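Umness Dining Card – Frequently Asked Questions

Last updated January 2019

What is the Umness Dining Card?

A discount card for independent restaurants, pubs and cafes in the Chisholm area. Members show the card before ordering and the discount is taken off the food total. Drinks, service charges and gift cards are excluded unless the restaurant's own listing states otherwise.

How many places accept it?

There are 22 participating restaurants. Each listing gives the discount rate, opening hours and any blackout dates.

How large a party does one card cover?

One card covers up to seven diners at a single table, on a single check. For larger groups a second member must be present with a second card.

Do I have to book ahead?

This depends on the restaurant. Prekine and Geltutora both require a reservation for card holders, and the card must be mentioned at the time of booking. A walk-in at either will be charged full price.

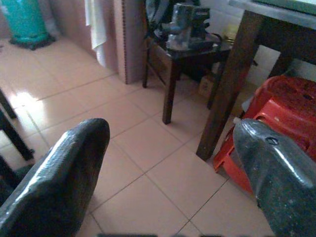

Can I combine the card with other offers?

No. Set menus, early dinner prices and printed vouchers count as other offers. The restaurant will apply whichever single discount you ask for.

What if the restaurant refuses my card?

Pay the check, keep the itemized receipt and send a copy to Farhad Moradi in member accounts. Claims must arrive within 17 days of the meal. Approved claims are refunded to the card used for your membership – we do not issue cash or checks.

Who writes the reviews on the site?

All reviews are written by Sheena Tennant. Meals are paid for by us and booked under another name. Restaurants do not see a review before it is posted, and joining the program has no effect on what is written.

My local place is not listed. Can it be added?

Use the suggestion form and include the full address. New listings are added once a year, in October. Chains with more than three locations are not eligible.

How do I cancel?

Log in, open Account and select End Membership. The card stays valid until its printed expiration date. Part-year refunds are not available.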